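Fil : servir de l'eau à table, version procédure. Je reprends mes notes de février sur les verres, les bouteilles et la table de l'atelier Liltlow.

1/ Contenant : verre en plastique transparent, légèrement conique. Contenance utile 175 ml si on s'arrête à 2 cm du bord. Au-delà, le verre se déforme dès qu'on le serre pour le soulever.

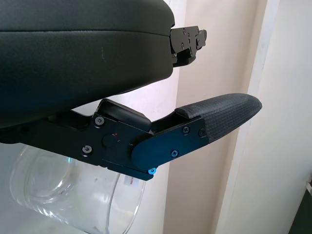 2/ Le bocal en verre reste réservé au vrac. Paroi épaisse, épaulement arrondi : l'eau suit l'épaule et coule à l'extérieur quand on verse lentement. Inutilisable comme carafe.

3/ Disposition : verre à gauche, bouteille à droite, bouchon vissé tant qu'on ne sert pas. Fond de table dégagé. 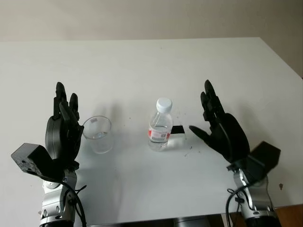 Verre et bouteille à bouchon blanc, table blanche.

4/ Versement : approcher le goulot du bord, incliner progressivement. Une bouteille pleine glougloute à partir d'un certain angle - l'air rentre par à-coups et le débit devient irrégulier. À moitié vide, elle se comporte mieux.
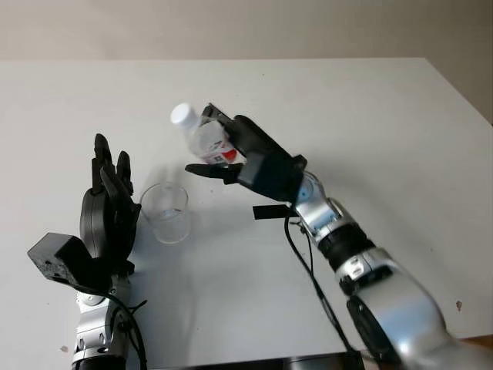

Lecture : 2 min

5/ Plastique transparent sur plateau blanc : contraste faible, le bord se repère surtout à ses reflets et à l'ombre. Chez Dena ils ont des sets gris, j'en commanderai peut-être.

6/ Nettoyage du plateau : éponge humide, puis chiffon sec. Le produit Avano enlève les traces de doigts, pas les rayures. Pour les taches brunes, laisser agir 7 minutes et recommencer.
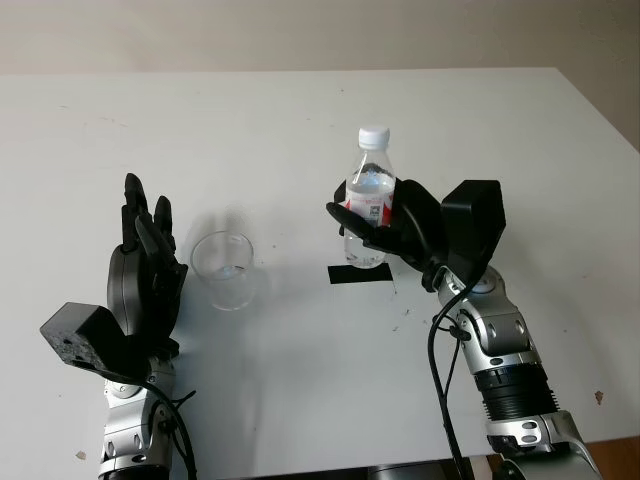 Peut-on resservir dans le même verre en plastique ?
Dans la journée et pour la même personne, sans problème. Ensuite, lavage à la main à l'eau tiède, le lave-vaisselle voile la paroi.

7/ Reste à tester les gobelets Jafarzadeh, plus rigides d'après la fiche. Mesures à suivre.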